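Perguntas frequentes: oficina de recuperação de computadores Rimasska

Atualizado em 26 de outubro de 2026

Recebemos tantas mensagens com as mesmas dúvidas (e adoramos recebê-las, continuem!) que juntámos aqui as respostas. Se a sua pergunta não estiver na página, escreva-nos através do formulário de contacto.

O que é a Rimasska?
É uma oficina aberta onde se aprende a abrir, limpar, reparar e melhorar computadores de secretária antigos. Começou numa sala emprestada no bairro de Lam, com meia dúzia de chaves de fendas e muita curiosidade, e hoje temos sessões todo o ano. Quem vem traz a sua máquina ou trabalha numa das nossas.

Preciso de saber alguma coisa de informática?
Nada! Já tivemos participantes que nunca tinham visto o interior de uma torre e que, no fim do curso, explicavam aos colegas a diferença entre uma ranhura de memória e uma de expansão. É uma das coisas mais bonitas destas sessões. Basta saber ligar e desligar o computador.

Quanto tempo dura o curso?
São quatro sessões de duas horas. Na primeira abrimos a máquina e identificamos as peças, na segunda tratamos da limpeza e da pasta térmica, na terceira escolhemos e montamos componentes e na última instalamos o sistema. Quem faltar a uma pode recuperá-la na turma seguinte.

Quantas pessoas há por turma?
No máximo 15. Experimentámos turmas maiores e perdia-se o melhor, que é poder parar tudo para olhar para um condensador inchado e discutir o assunto com calma.

O meu computador é muito velho. Vale a pena?
Quase sempre! Um disco SSD e mais memória fazem maravilhas numa máquina que parecia condenada. Há limites, claro: se a placa-mãe estiver danificada e o modelo já não se encontrar em segunda mão, o mais sensato é aproveitar a fonte, a caixa e os discos para outro projeto. Fazemos essa avaliação consigo, peça a peça.

Posso trazer um portátil?
Para já, não. Os portáteis pedem outras ferramentas e muito mais paciência com cabos de fita. Estamos a preparar um curso só para eles e contamos abrir inscrições em abril.

Como devo pousar a torre para trabalhar nela?
Deitada de lado, sobre uma superfície firme, com o painel lateral retirado e o interior virado para cima. Desligue primeiro o cabo de alimentação e todos os periféricos.
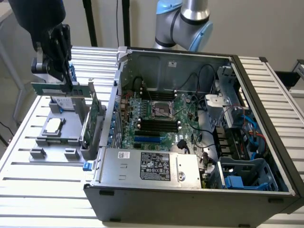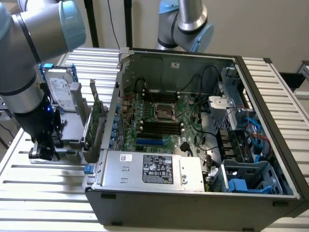 E a eletricidade estática, é mesmo um problema?
É um risco pequeno, mas real, e evita-se com pouco esforço. Toque numa parte metálica sem pintura da caixa antes de mexer nos componentes, pegue nas placas pelas bordas e deixe as camisolas de lã em casa. Temos pulseiras antiestáticas para todos.

Posso abrir a fonte de alimentação?
Não, por favor. Os condensadores no interior podem guardar carga perigosa mesmo com a ficha desligada. Se a fonte falhar, troca-se inteira. Esta é a única regra em que somos mesmo teimosos.

Onde arranjam as peças?
A maioria vem de doações de escritórios que renovaram o equipamento. A Londitix entrega-nos memória e discos testados, e a loja Zedbridge guarda-nos caixas e ventoinhas. No último inventário tínhamos 576 peças catalogadas, todas com etiqueta e estado anotado (foi um fim de semana memorável).

O que acontece aos dados dos discos doados?
São apagados antes de o disco entrar no armário das peças. Os que não se conseguem apagar são destruídos e seguem para reciclagem. Se quiser doar um disco e preferir assistir ao processo, combine connosco uma hora.

Quem dá as sessões?
A coordenação é de Hui-mei Hsiao, técnica de hardware, que tem um talento raro para ouvir uma ventoinha e adivinhar o que lhe falta. Nas sessões práticas há sempre monitores que já fizeram o curso.

Quanto custa?
A participação é gratuita. Só paga as peças novas que quiser levar no seu computador, ao preço a que as comprámos.

Os meus filhos podem vir?
Podem, a partir dos 15 anos sozinhos e antes disso acompanhados por um adulto. Fazem perguntas ótimas!

Como me inscrevo?
Preencha o formulário na página de inscrições e indique, se souber, a marca e o modelo da máquina. Respondemos com as datas disponíveis e a lista do que deve trazer.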